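About Warraich Land & Water

We started out in a rented room above a bakery, with one theodolite between us and a van that didn't care much for hills, and we have been measuring, mapping and worrying over other people's land ever since. That was 17 years ago. These days we look after ground and drainage surveys for farms, parishes, small builders and the odd golf club, and we still like to walk every site ourselves before anybody opens a laptop.

Most people first ring us when something has gone wrong with a bank or a retaining wall – a crack that has opened over the winter, say, or a fence that has started to lean. We'll come out, have a proper look, and tell you in ordinary words what we think the slope is doing and what it would cost to leave it alone for a while. Sometimes leaving it alone is perfectly sensible, and we're happy to put that in writing too.

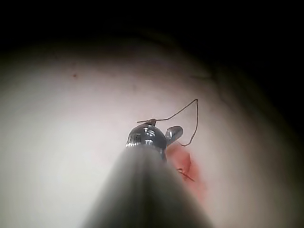 A smooth, pale surface curving away into shadow.

Our largest job so far has been the Dornomon embankment, where we set out 182 monitoring points and went back every February to read them again. We were also very glad to be asked to survey the old quarry road at Vundar, all 300 metres of it, in what must have been the wettest spring any of us can remember (the tea flask did not survive).

There are 33 of us now, split between the main office and the soils lab at Skilness, and you are welcome to call in at either. Do ring first if you can, as we're often out in a field somewhere, and the kettle takes a while.

We use cookies to help our website work properly. By carrying on, you agree to our use of cookies. Accept | Manage settings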